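Questions I get about my dog visits

How do I know if my dog would like this kind of work?
Watch her with strangers. Mine leans on anyone who sits still long enough, so I had a pretty good hint! If yours hides behind your legs at the vet's, I'd wait a while and ask again.

Is there a test?
Yes. We took ours through Lislow, and it ran the length of a long lunch. She passed everything except ignoring the dropped cracker – we went back in August and she got it.

How long is a visit?
I stop at an hour. She starts yawning before that, and yawning means she's had enough.

Does she get a bath every time?
A brushing every time, a bath if she's been in the creek (so, often).

How many visits have you done?
264 so far, most of them at Frimpong House, and I still get nervous in the elevator.

What's in your bag?
Water bowl, her mat, a lint roller, four treats and tissues. People cry when they've had to leave a dog behind, and sometimes I do too. 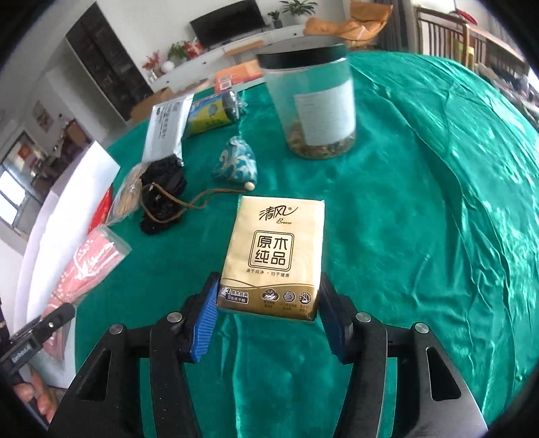
Breeze paper handkerchiefs, pocket pack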